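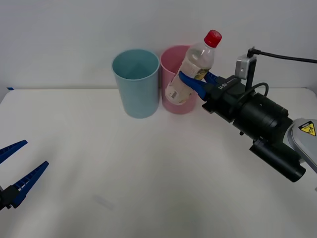 Danness two-arm bench kit — pre-purchase safety checklist
Site: Tillgate workshop
Supplier: Rolland
Inspection: December 2019
Result: HOLD, see items 4, 7 and 9

Comments are the inspector's own. The supplier's brochure was not accepted as evidence for any item.

1. Warning labels on arms
PASS. Yellow triangle sticker, easy to read from the operator's side. The brochure says "safe for any workplace" and the arm says otherwise. I'd go with the arm.

2. Bench surface and fixing
PASS. White top, level, no rocking when leaned on. Back edge is close to the wall, so nobody can walk behind. Keep it that way.

3. Emergency stop, each arm
PASS. Tested on both, from rest and while moving. One button stops both arms, as it should.

4. Emergency stop, reach
FAIL. Button was supplied on a short lead and ends up on the floor side of the bench. Must be mounted at the front, within reach of a seated operator.

5. Gripper fingers
PASS with comment. Blue fingers, ribbed on the inside. No sharp edges found by hand with power off. Supplier claims a grip limit of 80 newtons. We had no gauge on the day, so that figure is theirs and stays theirs until we measure it.

6. Pick and place trial, small bottle and two cups
COMMENT ONLY. Rolland calls this the standard demonstration. Light plastic cups and a small bottle are a kind choice of load. I would like to see the same thing done with our own sample jars before anyone uses the word "proven".
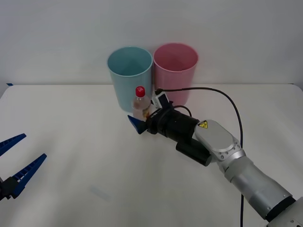
Item 6. Right arm at the bottle, left gripper open.

7. Cable routing
FAIL. The camera cable runs in a loose loop over the tabletop near the cups and back down beside the arm. Supplier says it has never snagged. That may be so, but a loop that size can catch a sleeve or a cup. Clip it along the arm and check slack at full reach.

8. Liquids near equipment
CONDITIONAL. Capped bottles only until the supplier states in writing what a spill does to the wrist and camera parts. Asked in November, still no answer.

9. Guarding and stand-off
FAIL. Manual asks for 200 mm clear beyond full reach. No floor marking, no screen. Supplier's view is that slow speed makes this optional. The manual does not say so, and we go by the manual.

10. Service hours and history
COMMENT. Counter reads 3,526 hours. The quote says "lightly used demonstrator". Ask for the service log and a price that matches the counter.

11. Warranty
COMMENT. 12 months, parts only, gripper fingers left out. Grusen offered better terms on a similar kit — worth a phone call before we sign anything.

Action before re-inspection: supplier to fix 4, 7 and 9, and reply in writing on 8. No staff to run the arms without the inspector present until this sheet is reissued.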